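Prasadard workshop, Huvville
4th August

1/ A thread on what we've been doing with the two arms since July. Short version: I have been teaching a robot to take a computer apart and put bits back in, by driving it from the next bench. It is slow work and I like it a lot.

2/ The job comes from Nic Aodha, who refurbish office PCs out of a unit in Mundgate. They get the same few tower models over and over. Memory out, memory in, drive out, drive in, lid on. They asked whether a robot could do the dull half of that.

3/ We said maybe. Nothing we had written by hand was any good with cables. You can give an arm the position of a memory slot to a fraction of a millimeter, and then a wire sags across it and the plan is no use.

4/ So we show it. I hold a pair of leader arms, small ones, and the big arms on the bench copy what my hands do. Everything gets recorded: joint positions, gripper opening, camera views. One go at one task from start to finish is one demonstration.

5/ Current setup, with the tower on its side and the lid off.

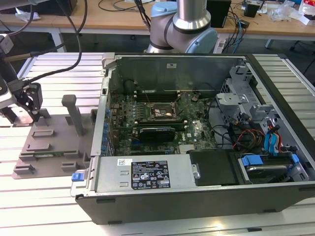
1 min read

6/ The gray plate on the left, next to the tower, is a 3D-printed fixture. It has slots and raised blocks so small parts have a known place to go. We went through several versions. The early ones had slots that were too tight, and I kept jamming things in them.

7/ Memory first. The task is to pick a module up from the plate, carry it over the wall of the case, line it up with the slot and press. Four steps if you do it with your fingers. With the leader arms it took me most of a week to do it without swearing.

8/ The hard part is the press. My hands get no feel back from the big arms, so I can't tell a module that's seated from one that's sitting crooked on the edge of the slot. I have to look. Callum Gillies built me a force readout on a second screen and that helped more than anything else we tried.

9/ Count so far: 594 demonstrations recorded for the memory task, 558 kept. The rest had dropped parts, or I stopped halfway, or the recording had a gap in it.

10/ We did keep the ones where I miss the slot, back off and try again. Ruairí Ó Súilleabháin argued for that and he was right. A policy trained only on my clean runs had no idea what to do when it was slightly off. It just pushed harder.

11/ Someone asked how long a run takes. My best is 21 seconds. My usual is a good deal longer. By hand, without the robot, you would be done before you finished reading this post.

12/ Things I had to learn as the person driving:
Go slower than feels natural.
Don't hover. If you pause to think in mid-air, the robot learns to pause there too.
Pick the part up the same way every time, even if another way looks easier today.
Stop when your shoulders hurt.

13/ That second one is real. The first trained version would carry the module to the wall of the case and wait there. It took us two days to work out that it was copying me checking the other screen.

14/ Cables are still the problem. The blue data cables and the power wires never lie the same way twice. I now move them about between runs on purpose, so that it sees plenty of different messes. Callum would like to tie them all back. Nic Aodha's towers don't arrive tied back, so they stay loose.

15/ The drive is next. In this model it sits in a bay with blue plastic clips at each end, and the clips want squeezing while you pull. That probably needs both arms working together, and I've only done a handful of practice runs. My left hand is worse than my right, and it shows in the recordings.

16/ Across all tasks, including the practice ones and the ones we threw out, we're at 1,608 recordings. Not all of them are useful. I would say the first month of mine are mostly a record of me learning to drive.

17/ Does it work? On memory, with a tower it has seen before, it gets the module in more often than it doesn't. Put the case at an odd angle and it struggles. We haven't tried it at Mundgate yet and I don't want to give a percentage until we have.

18/ A few people have asked for the fixture files. Ruairí is cleaning them up and I'll post a link under this thread when they're ready - probably after the drive task is recorded, as the plate may change again.

19/ If you drive arms for a living and have a good trick for squeezing two clips at once, please reply. I'm back on it in the morning.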